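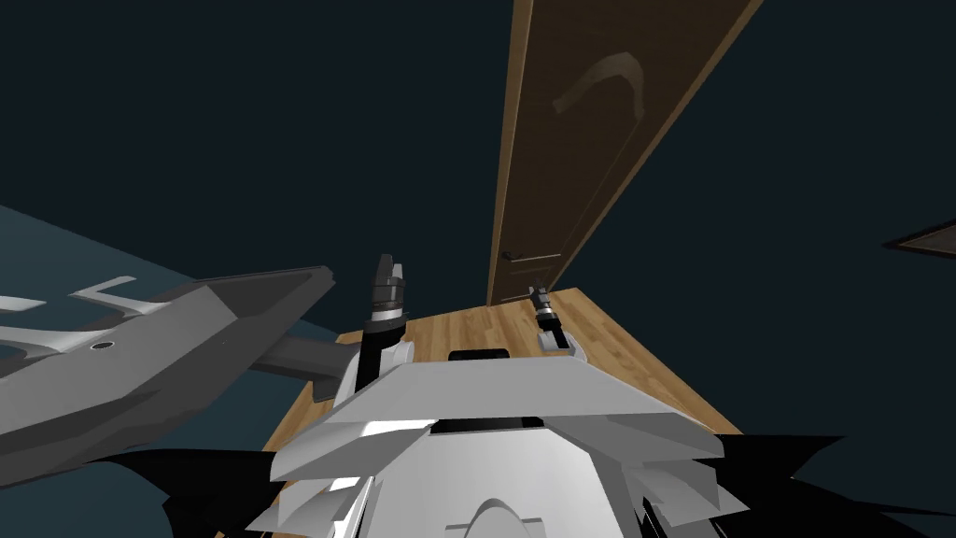 Before you let the robot anywhere near a door task, get the head view and the wrists sorted out in the simulator. I do this every time I load a fresh Lisus scene, even when I'm in a hurry (especially then, I've been burned). What you want from the head view is both grippers up past the front edge of the white torso, with the door behind them, and you want the door standing straight. If it leans across the view on a diagonal like mine does, the roll value is off and you should start at step 1. It's fine if one gripper looks closer and bigger than the other at this stage, we'll get to that in step 6.

## 4.2 Leveling the head view and homing the wrists

You'll need the Galang control panel open in one window and the scene in the other. Shiela Maglaya wrote the panel, so the button names below are hers and they're spelled the way she spelled them.

1. Pause the scene. Don't just stop the arms, pause the whole thing, or the physics keeps ticking while you type.
2. Open **Head > Mount** and write down the roll value you see there. I keep mine on a sticky note!
3. Set roll to 0 and press **Apply**. The view should jump. If it doesn't, press **Apply** again; the first press sometimes only wakes the panel up.
4. Check the long edges of the door against the sides of your window. Nudge roll by 2 degrees at a time until they run parallel.
5. Save the mount as a new preset. Please don't save over the default, because Thodoris Stergiou and I both load from it.
6. Go to **Arms > Wrist home** and home the left side first, then the right. Wait for each one to report *settled* before you touch the other.
7. Unpause and let it run for 75 frames. The grippers should hold still the whole time. A little shiver in the first few frames is normal on my machine.

> **Note:** Keep the fingers pointing up while you home the wrists. The handle on this door model sits very low, just above the floor, and it's tempting to drop the arms down to it right away. Save that for section 4.3.

> **Caution:** If you homed the wrists while the scene was running, throw that session away and reload. The joint offsets get written to the Flerkance log as if they were good, and then you'll be chasing a crooked grasp all afternoon. I did exactly this and it cost me nearly two hours.

### If the torso blocks your view

The chest shell takes up a lot of room in the head view, and there isn't much you can do about that. You can tip the head pitch up a touch to get more of the door, but then you start losing the floor, and I like having floor boards between the grippers because it makes the gap easier to judge. My advice is to leave pitch alone until you've tried one full reach.

Black spiky shapes in the bottom corners are fine too. They're dark parts of the robot's own body seen from very close up, so don't go hunting for a broken mesh.

### If the panel won't connect

Check the port first. Ours is 3159, and an old Ledow config file likes to sneak in and change it. Delete that file, restart the panel, and go back to step 1 with the scene paused.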